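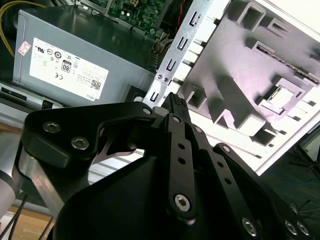 The power supply label inside an opened desktop computer.

Review: the Tresar tabletop photo printer
By Coralie Pirihi
August 2024

I plan parties for a living, mostly weddings and big birthdays with a school reunion thrown in now and then, and a good part of every Monday-morning sort of conversation I have with clients is about pictures. Who is taking them, where they are going to be posted, whether there's a hashtag (there is always a hashtag), and whether Grandma will ever get to see any of them. So when Ewan Kerslake, who I share an office with, told me he'd bought a Tresar printer for the reception desk, I borrowed it before he'd even finished peeling the film off the lid. Sorry, Ewan!

If you haven't come across it, the Tresar is a little printer made by Trestwood that sits on a table and prints the photos guests have on their phones. They scan a code, choose a picture, tap once, and out comes a glossy print with a white border wide enough to write on. I've now used it at three events, the largest being the Tamihana anniversary dinner, and I feel like I know its moods pretty well.

Setup first. The leaflet is one folded sheet and it covers almost everything, though it took me a while to find the part about naming your event, which is tucked on the back under the safety notes. You type in a name, pick a border, and the printer makes the code for you. I print that code on a nice card and stand it up next to the machine with a jar of pens. Guests do not need to download anything, and I can't tell you how happy that makes me. I used the Sumuseck one last year, which wanted everybody to make an account with a password, and by the time dessert came out most people had given up and gone back to posting.

The prints themselves are lovely. Skin looks like skin, even in that yellow ballroom light that makes everyone seem a bit seasick, and the blacks are deep enough that a dark suit still has a shape to it. Very bright pictures (sparklers, sunsets behind a cake) come out a little flat. You can nudge the brightness before printing, but most guests won't bother, and I stopped asking them to.

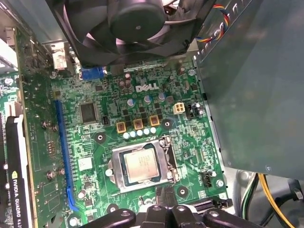
Vol. 10, Issue 3

Speed is where I have to be a bit less gushing. One print is quick enough that you can stand and wait for it with a drink in your hand. When a line forms, though, the printer takes its time between pictures, and there's a stretch right after the speeches when everybody wants one at once. At the Tamihana dinner we went through nearly 700 sheets, and I spent more of the evening than I'd planned standing beside the table, feeding in paper and promising people theirs was coming. The tray is small. If I could change one thing it would be the tray, and I'd happily have a bulkier machine in return.

It also doesn't love weak wifi. It makes its own little network if you ask it to, and I'd suggest doing that every single time, even if the venue swears its connection is wonderful. The switch for it is in the second menu, under "Away from home," and once it's on you can forget about it.

Now for the money. I paid for my own in the end, $885 with the carry case and a starter pack of paper, and yes, I did wince. Paper is extra after that, and the ribbon comes bundled with it so at least they run out together. For a single party I'd say rent one or borrow from a friend with a forgiving nature. If you do this sort of thing every month, it starts to make sense, and I've been adding it to quotes as its own line so clients can see what it costs them.

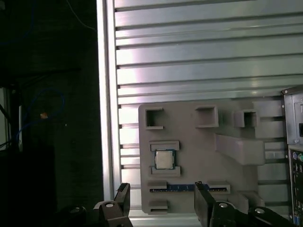 Ribbed aluminum panel with the gray fixture plate mounted in front.

What I didn't expect was how much it changed the room. I make my living partly from pretty pictures on the internet, so I'm in no position to scold anyone about phones. But people picked one photo, waited for it, wrote something silly on the border and handed it to somebody, and then quite a few of them put the phone away for a bit. The guest book at the anniversary dinner ended up so fat with prints that it wouldn't close, and we tied it shut with ribbon off the centerpieces.

A few small things before I go. The carry case zipper is stiff. The chime it makes after each print is cute for an hour, and you can turn it off in the sound menu. The lid shows fingerprints, so pack a soft cloth. Leave it somewhere flat, too, as mine got fussy on a wobbly cocktail table and kept telling me the paper was crooked.

My score is four out of five, with the missing one going to that tray. Ewan wants it noted that he'd give it three and a half, and that he would like his own printer back by the end of the month.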